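We use cookies to remember your settings. Accept | Manage

Your questions about screen printing at Mameron
Wednesday, February 19, 2020 – by the Mameron print room
Shares: 40 | Comments: 10

Do I need any experience?
None at all! Most people who come to our Saturday sessions have never held a squeegee, and they go home with a shirt they want to wear. You get an apron, a screen and plenty of time to make a mess on scrap cloth first.

Can I bring my own T-shirt?
Please do. Cotton is best, and wash it beforehand without fabric softener. We also sell blanks from Leone in sizes up to XXL. 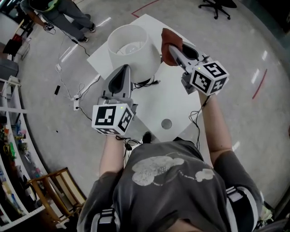 What sort of design works well?
Big, simple shapes are a joy to print, and you can get a lot out of one colour. Pale ink on a dark shirt always looks great – a light grey cloud on dark grey, say, with speckles all through it and a thin dashed line running off to a smaller cloud. Keep very fine lines for your second or third go.

How long does the ink last?
Ages, if you heat it properly. We use Brollutora water-based inks and press each shirt before you leave. Wash inside out at 30 and skip the tumble dryer.

Can I order a batch for my club?
Yes, from 10 shirts up to 300. Orders for December fill up early, so get in touch by the end of summer.

Where are you?
Unit 222, Predlow Yard. Bikes can come inside – we love bikes!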